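그리퍼 예산 다시 짜기: 견적서에 안 나오는 항목들

2월에 올린 구매 계획을 수정했다. 처음 표에는 본체와 컨트롤러만 있었고, 그리퍼는 '부속' 한 줄로 묶여 있었다. 이 줄이 문제였다.

Grindix 견적 기준으로 평행 그리퍼 본체가 1,000유로, 교체용 핑거 한 쌍이 200유로다. 플랜지 어댑터는 별도로 50유로. 핑거는 소모품으로 분류하고 연 두 쌍을 잡았으니 400유로가 추가된다. 본체, 어댑터, 소모품을 합치면 1,450유로이고 운송비와 관세는 빠져 있다.

Sandu 쪽은 단가가 낮지만 핑거 치수 도면을 계약 후에만 준다. 도면이 없으면 시뮬레이션 모델의 충돌 형상을 임의로 잡아야 하므로 이번 비교에서는 제외했다. Tallthorpe는 납기 회신이 아직 없다.

구매 순서도 바꿨다. 실물 발주 전에 시뮬레이션에서 패널류 작업을 먼저 돌리고, 최대 개폐 폭과 접근 각도를 확정한 뒤 사양서를 쓴다. 개폐 폭이 한 단계 올라가면 본체 가격대가 달라지고, 하우징이 커지면 문틀이나 벽 근처에서 접근 경로가 줄어든다. 카탈로그의 파지력 수치만으로는 이 부분이 판단되지 않는다.

라이선스 비용은 별도 계정으로 뺐다. 장비비에 섞으면 감가상각 처리가 번거롭다. 예비비는 아직 넣지 않았고, 케이블과 커넥터는 재고를 쓴다. 사양서 초안은 개폐 폭 항목만 비워 둔 상태다. 작업 중인 시뮬레이션 화면을 붙여 둔다.

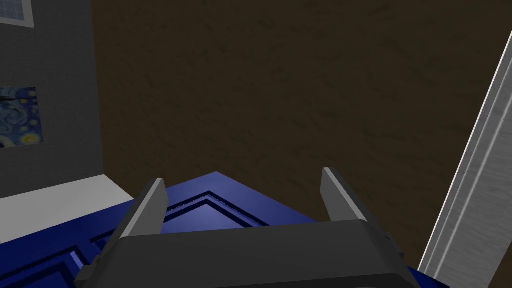
Attila Nyitrai
핑거를 연 두 쌍으로 잡으셨는데 패드만 따로 파는지 먼저 물어보세요. 저희는 Skullow 제품을 쓰면서 패드만 갈았고 핑거 본체는 한 번도 안 바꿨습니다. 그러면 소모품 항목이 꽤 줄어듭니다. 어댑터는 볼트 규격을 확인하고 발주하시고요.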